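Brundlow students teach robot arm to tidy a toy kitchen

Students in the after-school robotics club at Brundlow High School will show their spring project in May, when a robot arm will try to clear a play kitchen in front of parents and classmates.

The 12 club members have spent the semester training the arm to pick up toy food and dishes and put each one where it belongs. They guide it by hand through a task, save the run and start over. By the end of last month they had saved 338 runs.

"The first 200 were pretty rough," said Shakuntala Chauhan, a junior who leads the group working on the gripper. "We dropped a lot of fruit. We ended up throwing out most of those and recording them again."

The project is called Pelodico, a name the students voted on in the fall. The club bought most of the toys secondhand and paid for spare gripper parts with a grant from Coughlan, a local machine shop.

Small toys have given the team the most trouble. A strawberry can roll when a finger touches it, and a bottle lying at an angle has to be approached from the right side – otherwise it slips out as the arm lifts.
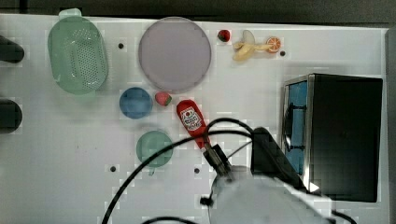
Club adviser Conceição Louro, who teaches physics, said students rearrange the table between runs so the arm does not learn just one layout. Plates, cups and food all get moved, and the order of the tasks changes too.

"They argue about where to put things, and then they write it down," Louro said. "The notebook is almost full."

The demonstration starts at 6 p.m. in the school library. The arm will be given 8 items to move, and visitors will be able to choose which one goes first. Admission is free.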